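Butcher block, two months in

2024-03-09

I said in January that I would report back on the butcher-block table once it had been used for a while. It has been used, so this is the report.

The top was bought secondhand from Helju Vaher, who was clearing out a workshop in Dzene. She wanted it gone before the end of the month and the price was fair. Justinas Pärn drove it over with me. It took two of us to get it through the door, and we scraped the door frame doing it. The frame still needs paint.

I sanded it with 120 grit and then 180, wiped it down, and put on mineral oil. I let it sit overnight and did another coat the next evening. After that I stopped. Līga Koppel told me to keep going until the wood quit taking oil, and she was probably right, but I wanted to use the table.

What I have learned so far is that pale wood shows everything. Coffee wipes off if you get to it in the first minute. Tea is worse. Metal tools left on a wet surface leave gray marks that need sanding, and I now keep a cork mat for anything with a steel bottom. Pencil comes off with a plain white eraser. 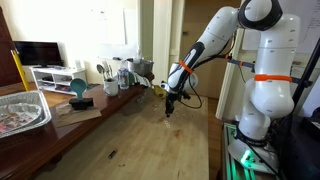

The top as it looks now, with the stain near the middle and a few scuffs.

I have tried a few things on stains. Lemon juice and salt did a little. Baking soda paste did nothing I could see, and left a powdery film I had to wipe off twice. Ieva Kalniņš suggested oxalic acid, which I have used on oak before, but I don't want to bleach one patch and then have to do the whole top to match. Most likely I will leave it until summer, when I can carry the thing outside and sand it properly.

The scuffs don't bother me. They are shallow and a fresh coat of oil hides most of them for a week or so.

The other table is the dark reddish-brown one next to it. It is glossy and the finish has held up much better, though it shows dust by the afternoon and a cup without a coaster leaves a ring. A damp cloth and then a dry one is all it gets. I would not cut or glue anything on it. For writing and sorting papers it is the better of the two.

If I bought butcher block again I would oil the underside as well. I skipped it, and one corner has lifted a little. You can't see it but you can feel it with a straightedge. Tormod Torvik says it will settle when the heating goes off for the year. I'll check it in May.

Next jobs are the door frame and a better place for the small stuff that ends up on the tabletop. I have a shallow tray that might do. If it fits I'll screw it under the front edge, and I still have to find the short screws.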